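Stilbridge Workshop Skills, Unit 4
Handout: Setting out a small bench board

These notes go together with the practical session. Please read them before you come, and bring them with you, because the check sheet at the end is not printed again.

1. What the unit is about

In the first units you learned to name parts and to read a simple drawing. Now we come to a more ordinary matter: how to arrange your parts so that you can work without searching. Many students think this is too easy to study. Then they spend half of the session looking for one short cable under a sheet of paper.

We divide the bench into two zones. The far zone is for containers. The near zone is for the board and whatever is fixed or resting on it. The hand tool has its own place beside the board, never on top of it.

2. The far zone

Keep the containers in one row, with a little space between each. They do not need to match. A bowl, a box, a cup and a shallow tray are enough for most tasks in this unit, and different shapes and colours are even useful, as you will remember "the pink cup" more easily than "the third container from the left".

Some advice on choosing:

A cup is good for long things that can stand up and lean on the rim.
A shallow tray is good for thin, flexible things, which spring out of a cup.
A bowl with a handle can be moved with one hand.
A box with a slot keeps its contents out of sight, so write down what you put into it.

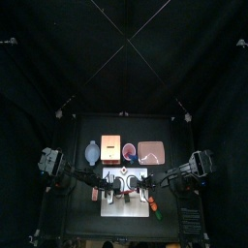

3. The near zone

Place the board square to the edge of the bench and centred in front of you. A white board on a black surface is a good choice, for the colours of the parts show well and you notice at once when something has rolled off. Small dark parts should stay over the white area as much as possible. If you must put something beside the board, choose a thing with a light or bright colour.

Lay cables straight when their length allows it. A short red cable set across the board is easy to follow with the eye; the same cable in a loose heap is not. Wires which make a loop above their part should be left in their natural curve. Do not press them flat -- the weak point is usually where the wire enters the part.

4. Looking closely

When the board is set out, bend down and look at it from a low position and from near. From above, everything seems to lie flat. From close by you will see the height of each block and the shadow it makes, and you may find that one part hides another.

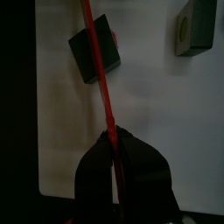
Blocks need more attention than cables at this stage. Two dark green blocks can look the same from a standing position, so look for a small mark on the face or a lighter edge, and write this in your notes with a quick sketch. Check also if each block sits straight. A small tilt is not a mistake in itself, but you should know that it is there before you start to measure from it.

5. Task for the session

Work in pairs. One person sets out the bench following the Nigatu sheet, and the other turns away. After seven minutes, change places. The second person has four minutes to find and name every item on the sheet, without moving any container. Then clear the bench and repeat with the Muner sheet, which has 19 items and uses the same containers.

6. Check sheet

Containers in one row, far zone
Board square to the bench edge
Tool beside the board, handle easy to reach
Cables straight or in their natural curve
Blocks looked at from close by, marks noted
Contents of the slotted box written down

Hand in your sketch with the sheet. Pencil is fine.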